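Ticket 3919 — Arm drops small soft items during table clear
Opened by: Nasrin Najafi
Assigned to: Arash Kordestani
Priority: 4
Status: open, waiting on parts

Nasrin, 23 October 2021
Hi Arash, me again, sorry about the weekend ticket! The task is the kitchen tidy we've been promising Colette: pick up the produce on the table, put it in the blue bin, stop. A kid could do it while watching cartoons. We got through 628 logged picks this week and the big stuff is fine (bell pepper, strawberries, no drama), but the raspberries are driving me up the wall. It closes on one, lifts a little, and the berry pops out sideways and rolls. Then the planner goes looking for it in the old spot and grabs air.

Tried so far:
Restarted the Vatik controller, no change.
Dropped grip force to the lowest preset. Worse, it can't hold anything.
Put the grip force back and slowed the approach by half. A bit better, maybe, but so slow that Colette asked if it had crashed.

I left the towel on the table on purpose, by the way. Real kitchens have towels on the counter and I don't want us tuning for a bare one.

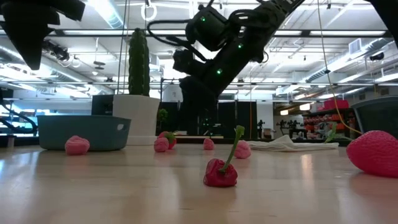 Table clear layout, arm over the table. Raspberries are the four small pink ones.

Arash
Thanks, good notes. Two things I'd check. First, the fingertip pads: the Lomside ones go shiny with use and then they're hopeless on anything round. Second, the berry near the middle is close to that thin flat board, and I wonder if the depth estimate is mixing the two up and sending the fingers in too high. Can you move the board well away and run the raspberries only?

Nasrin
Done. With the board gone the middle berry behaves like the others, so you were right about the height. They all still squirt out now and then, though. Pads are definitely shiny. I wiped them with alcohol and got a good half hour before it started again.

Arash
Okay, pads it is. I've asked Behrouz to order the softer set from Vindeck. They're rated for 2000 cycles, so put a reminder in the log when you fit them. I'll split the board problem into its own ticket and send it to Fereshteh.

Nasrin
Perfect. Colette wants to know if it'll do her actual kitchen by May. I said it can probably manage the peppers — she'll have to pick up her own raspberries for a while yet. Leaving this open until the pads get here.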